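4 min read

Getting Sheets to Smell Like Nothing

I used to drown our bedding in softener, and it came out waxy. Now I pour in a splash of white vinegar at the rinse and skip the dryer sheets – big difference!

Wash sheets on their own, too. Towels shed all over them (mine do, anyway).
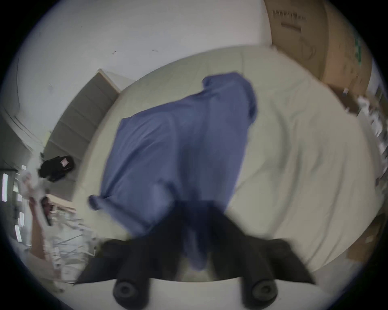

Storing the Spares

Fold them only when they're bone dry, then tuck each set inside its own pillowcase. I swap mine over in September.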